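To: Jamthorpe Hall Users list
Subject: Re: Table coverings, Senia Room

The Baser Office wrote:
> Please confirm whether the grid cloth may remain in place
> for the March session, and whether tape may be used on it.

The cloth may remain until 2157, when the room is locked. Tape should not be applied to the printed side. Small articles, including shuttlecocks and packing tape, should be returned to cupboard 2. Food boxes may not be stored there. Replacement cloths are ordered through Tokgöz and require up to 600 grams of shelf allowance each.

Jamthorpe Hall Office
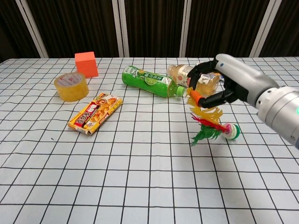 Grid cloth with assorted articles, Senia Room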